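Liketti Arm Station - Set-up Guide
Section 4: Recording a task by remote control

Read this section before you record your first demonstration. It assumes the Zustberg controller is paired and the wrist camera is on.

4.1 Start a session

1. Clear the arm's path and set out the objects for the task.
2. Press Home on the controller. Wait for the two short beeps.
3. Open Derese on the station computer and pick New Task.
4. Set the time limit. The default is 300 seconds.

CAUTION: Keep hands off the table while the controller is live. The stop button must be in reach of the operator at all times.

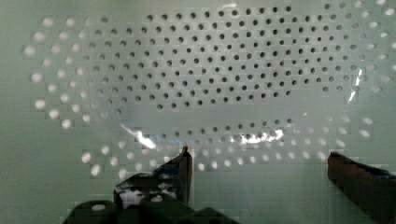 5. Hold the trigger halfway to close the fingers slowly. Pull it fully only when both fingers are lined up with the object.
6. Let go of the trigger to open. The arm holds its position.

4.2 Check the wrist view

Play back each recording at normal speed. Fast moves smear the wrist view, and a policy trained on smeared video tends to miss its grasp. Code 131 in the log means the speed limit was passed.

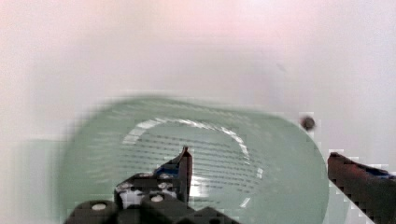 Fig. 4-2. Wrist view with motion blur. Gripper finger over a pale green dish.

If you find blur near a grasp, delete the recording and repeat it at Slow.

4.3 Vary the layout

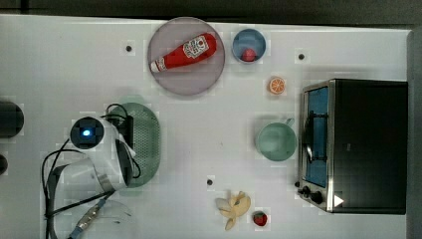
A task file needs recordings from more than one layout. Move the small items between recordings and leave the large ones alone. With a table like this, the toaster oven stays put while the strawberry, the orange half and the green cup change places. Keep the cup clear of the oven door if the task opens it - a cup that close is easy to knock over.

NOTE: Save each layout under its own name. Ikaten export skips layouts with no name.

Section text: Mihret Belay. Checked by Wubit Ambaye, Nov 4, 2023.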